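May, 6:40 in the evening

Finished the second reading of the Clakeslow storage notes before starting on the table. Jad Boutros wants the small parts out of open trays and into lidded bins by the end of the month. His list runs to 48 lines, most of them duplicates. I merged what I could and left the rest for him to argue about.

Table first. The top is light wood, finished smooth, with a long oval figure in the grain near the middle. I have been using the rounded tip of that oval as a datum for setting things down, which works well enough and saves marking the surface. Wiped it with the Lavex solution at the weak dilution, one pass along the grain, one across. The old 400 grit pad stays in the drawer. It dulled a corner of the last table and I do not want to refinish this one.

Bin next. White plastic, rolled rim, sides tapering a little toward the base. The lid is a separate piece with a ridge for a handle and a small black latch. Dukbridge sells the same pattern in a 60 liter size, too deep for fasteners.

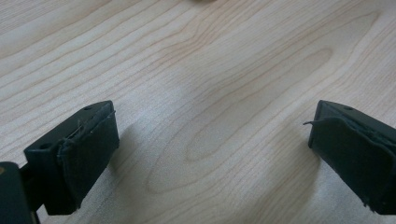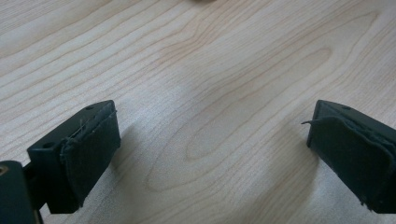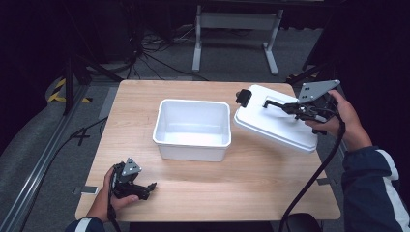 Notes on the lid

The method I settled on is to bring the lid in at a tilt, near edge low, and lower the far edge last. Dropped flat, it tends to ride up on the rim at one corner and has to be lifted and set again. With the tilt the low edge finds the rim first and the rest follows. Latch gets checked after seating – pressing it early only bends it.

Labels go on the short side. Chowdary stock, matte, because the glossy ones lift within a month.

Entered the parts total as 2,436 pieces. That matches the purchase sheet but includes the brass inserts, which Jad keeps separately. Will ask him tomorrow whether they get their own bin.

Still to do: line the bin with thin foam, cut dividers, order two spare latches. Left knee sore from the stairs again. Soup, then bed by ten.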